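Maliris two-finger gripper and wrist camera kit — long review after a summer of curtains

Posted 19 October 2022

Score: 3.5 out of 5. Would buy the fingers again. Would think harder about the camera.

Writing this in a gap between runs so forgive the state of it. I've had the Maliris kit since July, bought with our own money, no discount, nobody's asked me to be nice. Before that we had the Essien parallel gripper and I've still got it in a drawer, so most of this is a comparison between the two. The controller is a Zevdale in both cases, same arm, same firmware, so what changed was the hand and the eyes.

What we use it for: soft stuff. Curtains mainly. Find the edge, pinch it, pull it across, let go without dragging half of it back with you. Sounds dull. It's a horrible job for a gripper and a worse one for a camera, so a good test of both. If all you do is boxes and bottles, read the bits on setup and backlash and skip the rest.

What's in the kit

Gripper body, two long tapered fingers, wrist camera on its bracket, one cable that does power and data, a bag of screws with 2 spare (I've lost both), and a printed sheet that gets you as far as plugging in. Full manual is a download. The download is in two files and the second one is the useful one, start there.

The total on the invoice was 3,963 including delivery to Lastidham. The Essien cost a good bit less but had no camera at all, so call it even once you've bought a camera and lost a weekend making a bracket.

Fitting it

Quick. Bolt pattern matched the wrist plate, cable reached with slack left over, Zevdale found it first time. From box to opening and closing under an hour, and a chunk of that was me looking for the right hex key. The Essien took most of a day and needed an adaptor plate.

One moan. The cable exits on the same side as the camera bracket, so when the wrist rolls right over it tugs. Not hard, but enough that I've put a soft limit on that joint. A right-angle plug would of sorted it.

The fingers

Best part of the kit. Long, slim, meet cleanly down the full length. The Essien fingers are short and stubby and they toe out under load, so you end up gripping with the very tips and thin cloth slides out sideways. The Maliris ones stay shut.

Bare, though, they're slippery on fabric. Properly slippery. So the tips get wrapped. I've tried bare, tape, a rubber sleeve and heatshrink, and plain tape put on in overlapping turns is the one I keep going back to. Costs nothing, peels off, grips cloth well enough and doesn't snag. Rubber grips better but won't let go — the curtain comes back with you on release. Heatshrink was a waste of an afternoon. Tape does get creased and ragged at the bottom edge after a while, then you redo it.

Worth knowing if you wrap yours: pale tips against a pale curtain are a nuisance in the wrist view. The black part of the finger stands out lovely and the bit you really care about melts into the background. If I was starting again I'd use a coloured wrap. I haven't because I'd have to redo the calibration and I keep putting it off.
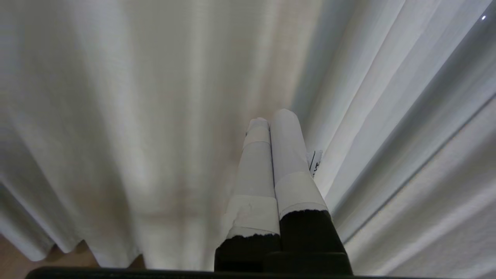
Grip force and backlash

Force is set as a number from 0 up to 1,000, no units, which is daft. Under 130 on our one it doesn't hold cloth reliably, the fabric just creeps. Well above that you're only making creases. I leave it a bit over the threshold and forget about it. Would like a real unit please Maliris, even a rough one.

Backlash is low. You can feel a tiny bit of play if you waggle one finger by hand with the power on, less than on the Essien, and in use I've not seen it matter. After a summer of opening and closing it feels the same as it did in July. No grinding, no new noises. It does tick when it warms up. Support said ignore it and I have.

Closing speed is fine. Opening speed is a touch too quick by default and flicks light fabric. There's a setting for it buried on the third page of the config tool, under "advanced motion", turn it down.

No touch sensing, only motor current. So it knows it has closed on something thick. It doesn't really know if it's closed on one layer of thin curtain or on thin air. The Essien is no better on that. If you need to know, you have to look, so on to the camera.

The wrist camera

Mixed. The picture's decent in a bright room, the lens is wide enough to get both fingers and plenty beyond them, and having it come ready mounted and square to the hand is worth a lot. My homemade bracket on the Essien was never straight.

Exposure is the trouble. Auto exposure sees a big white curtain with light coming through it and goes hunting. Up, down, up. Locked exposure cures that but then you reach into a shadowy corner and get mud. I've ended up with two presets and switch between them in the script, a bodge, but a bodge that has run all summer.

Focus is fixed. OK at finger distance and fine further off. Frame rate never gave me any bother. The bracket has slots instead of holes so it CAN shift if you knock it, put thread lock on those screws on day one. I didn't, and lost a morning to a calibration that kept drifting.

Compared with the head camera

We run a head camera as well, and for anyone wondering if the wrist one can replace it: no. And the other way round, also no. They fail at different times.

The head camera is good for the big picture, where the curtain is, which way it's bunched, is the arm about to hit the frame. Once you lean in close to cloth though it gives you almost nothing to go on. Cream fabric wall to wall, folds, a soft grey smudge that might be a dimple or a mark or a shadow, and no edge anywhere. Depth on that sort of view is guesswork. The bit of weave that's sharp matches fine, the blurred middle doesn't, and you get a depth map with a big hole exactly where you wanted to pinch.

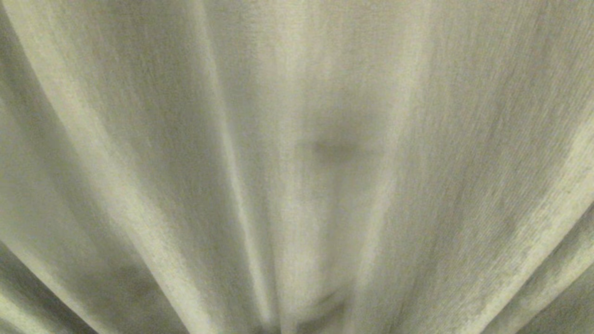 The way round it, for us, was to stop asking the head camera for a grasp point at close range. Take it from further back, commit, drive in on the wrist view. Success went up a lot once I'd done that. I didn't keep proper figures so take that as one person's grumpy opinion, but I stopped swearing at it, which counts.

Folds are the other thing. When they fan out from one gathered point every ridge looks as good as the next. You want a crest that stands proud so the fingers can go either side of it. The Maliris sample code has a "find edge" demo and it's no use on this at all, it wants a straight hard line. Fine on a towel over a rail. I wrote my own and it's ugly.

Glass and night-time

Should have its own warning on the box, and on every other camera's box too. We work by a big glass door with curtains either side and after dark the door is basically a mirror. Lit room behind you, black outside, so the cameras see the room again the wrong way round. Kit, cables, person, the robot itself. The head camera's detector has picked out "a robot" in there more than once, which, fair enough, there was one.

There's a frosted safety band across the pane and oddly that helps. It's something that's really there, on the surface of the glass, and tracking hangs on to it. Everything else in the pane is either behind you or a long way off outside, and the depth swings between the two.

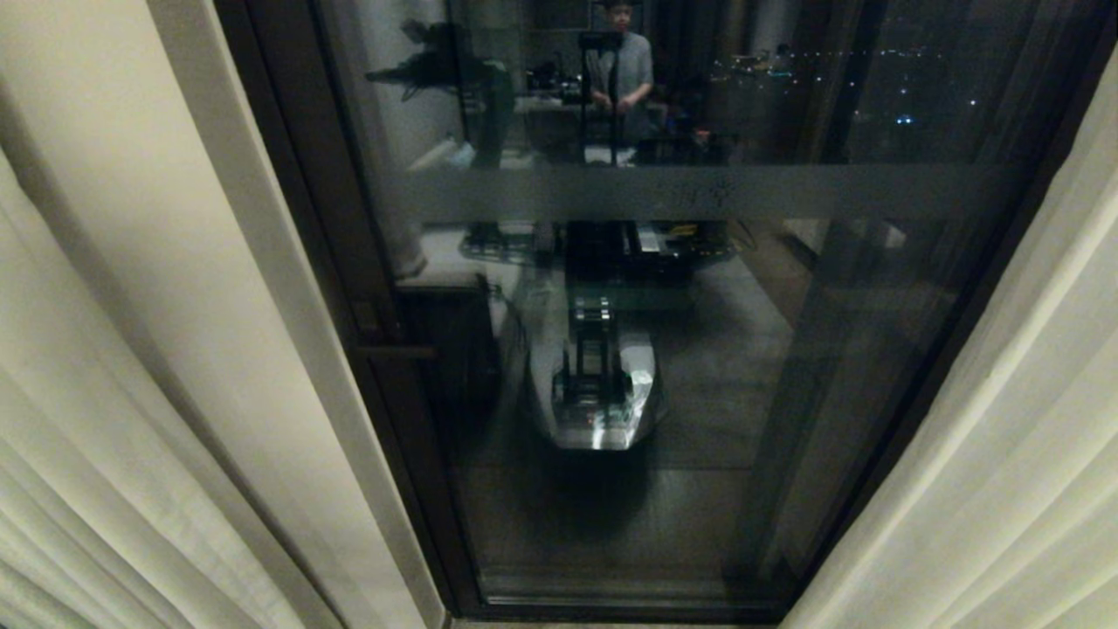
Daylight runs are much easier and if you've got any choice do your tuning then. We don't always get a choice. What I do for evening work is mask the pane out completely, everything inside the dark frame gets ignored, and only let it plan on the curtain side. Crude. Means it can't use the handle as a landmark. But the false targets stopped the same evening.

The wrist camera copes better here than the head one, just by being close to the cloth and mostly not looking at the glass. Point to Maliris. It'll still throw a wobbly if it catches a bright reflection off something shiny, exposure again, see above.

Controller and software

Zevdale side is boring, in a good way. Gripper shows up as one device, camera as another, both restart cleanly if you pull the cable by accident (I have). Latency on open and close commands is small and steady. With the Essien there was a lag that came and went and I never found out why.

The Maliris config tool is the weak link. It forgets the window size, it forgets the last preset, and the save button greys out untill you click in some other box first. Once your settings are in you hardly ever open it. The Python library is short and readable, and most of the examples run as they come.

Support answered in two days each time I wrote. Polite, knew the product, didn't send me the FAQ.

Good

Fingers, fingers, fingers. Fitting it. Low play. Camera mounted straight. Plays nicely with the Zevdale.

Not so good

Exposure hunting on pale cloth. Cable exit. Force scale with no units. Config tool. Price of spare fingers, have a look before you order because it made me wince.

Maliris or Essien?

For cloth, Maliris, no contest. For small hard parts I might still get the Essien out of its drawer, those stubby fingers are stiffer sideways and it's cheaper to break. If you already own a wrist camera you like, ask Maliris about the gripper on its own. They'll sell it that way, it just isn't on the main product page.

Edit: someone asked which tape. Ordinary paper masking tape, wide roll, torn not cut. Two layers at the tip and one lower down is plenty, any thicker and the fingers don't close flat.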